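Open doors at Nirkdale, and a drawer that won't sit still

Got there late. Parking was a mess, the sign for the Skatel lab pointed at a loading dock, and by the time I found the right door the coffee was gone. Open day, second one they've run. 946 people signed up, the woman at the desk told me -- the building holds maybe a third of that at once, so you wait.

Worth it, mostly. Pouran Safavi runs the household tasks group and she talks fast. No slides. She just walked us over to the arm and let it get on with things.

"Everybody wants to see it pour a drink," she said. "I want to see it put stuff away."

So, putting stuff away. Drawers, shelves, bowls, remotes, the junk that piles up on any nightstand. The group has a list of 42 chores and a robot has to get through each one 30 times before Safavi will cross it off. They've crossed off 11. Drawers are still a headache, she said. Pull too hard and the whole cabinet moves. Too soft and you get a inch of gap and a confused robot.

A kid next to me asked if it could do his room. Surachet Boonyarit, who writes the grasping code, asked him how many socks. Long pause. "A lot." Boonyarit said check back in June. 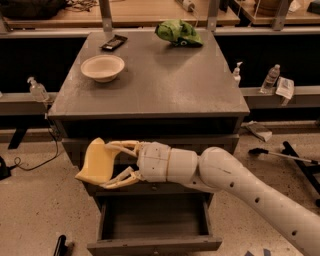
Words: Flynn Bright
Mar 18, 2020
Filed under: Robots, Out and About

The yellow piece is the tricky part. It's curved and flat, and two fingers don't get much to hold on to. With the drawer open underneath, Boonyarit was watching the grip and definately not us.

I asked what happens when it drops one. He shrugged. Pick it up, log it, go again.

Tours run every half hour. Bring your own coffee.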